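Research > Household Studies > Working Papers > Section 3
February, by Erzsébet Barta

3. What people keep in the catch-all

I went into this thinking I'd be writing about kitchens. But everybody in Eturcombe wanted to talk about the one container where odds and ends land (mine is by the phone charger), so I followed them there. We got 57 households to keep a diary for eight weeks, and they logged 2,196 items – far more than I'd planned to code by hand!

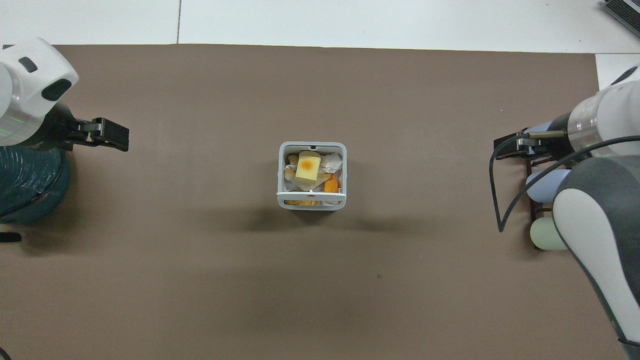

Paper was the big surprise for me. I'd bet on keys and batteries, and I lost that bet to Sotiropoulos, my co-coder. People hang on to receipts and wrappers long after they've stopped being any use, and they'll defend them too.

Figure 3. Small mixed items in a white basket; the wider work area. 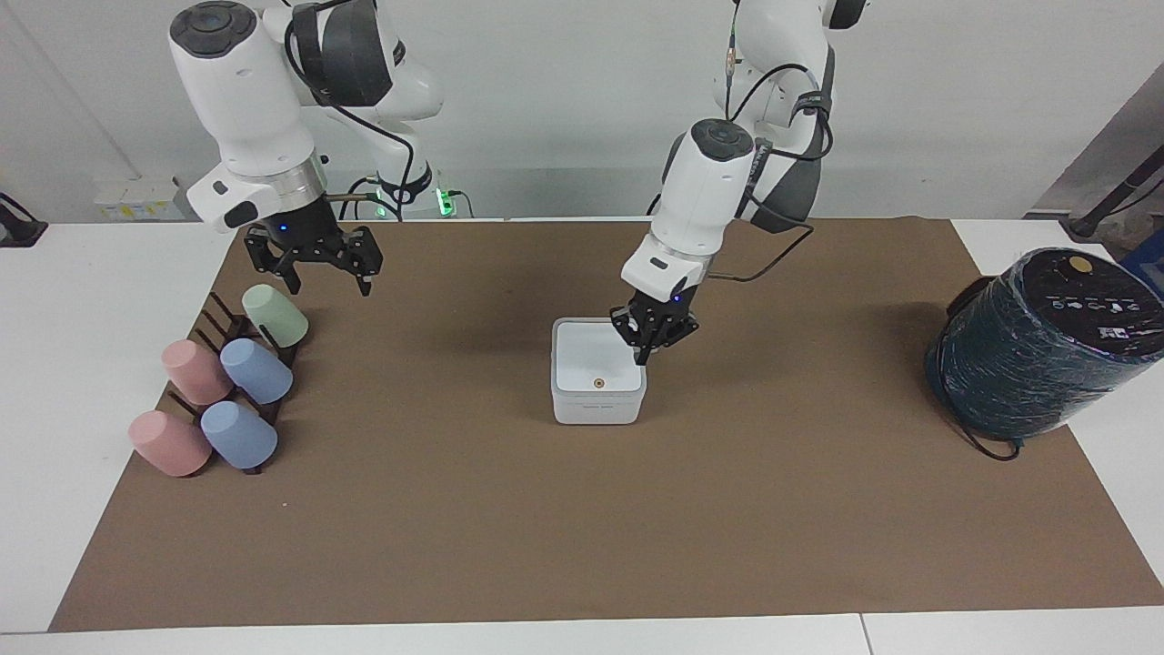 Sorting days were a different story. Most households told us they sorted only when guests were coming, and the diaries mostly back them up, with a few gaps I'll get to in Section 4.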